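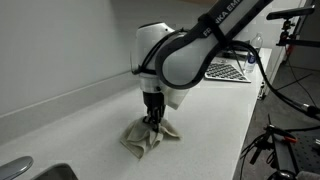 From: Siiri Šimkus
To: parish-life list
Subject: Re: Joining the Vītola service with ours

Valdis Lill wrote:

> Friends, the council would like us to move to one combined
> Sunday service with the Vītola congregation, starting in
> February. Our average attendance last year was 78, and
> theirs was 60. Together we would fill the sanctuary again,
> and we could share one organist and one heating bill. Pastor
> Barajas is willing to preach at both buildings in turn. I
> have heard nothing but support so far.
>
> Valdis

Valdis, you haven't heard from me yet, so let me fix that.

I don't see how you get a full sanctuary out of those two numbers. You are assuming every person in both places will drive to whichever building it is that week. When Plullau tried this with their neighbors, the people who lived close to one church went on the weeks it was at that church and stayed home the rest. Kristaps Paulauskas was on their session then and he's on this list. Kristaps, would you tell people what the attendance looked like after the first summer?

The heating bill doesn't go away either. Both buildings have to be kept warm enough that the pipes don't freeze, and ours has the food pantry in it four mornings a week. The only figure I could find in the packet was a saving of $932, and it doesn't say whether that is per month or for the whole winter. Which is it? Who worked it out?

I'd also like to know what time we are talking about. Vītola meets at 2 in the afternoon and always has. Half our choir has to be at work by then. The letter says "a time convenient to all" -- I have never met such a time.

I have nothing against Yolotzin Barajas, who preaches better than we deserve. Has anyone asked her about the driving, or did she just say yes to be kind?

Put it to a congregational vote, with the budget pages attached, and I'll come and listen. Until then please don't count me under "support."

Siiri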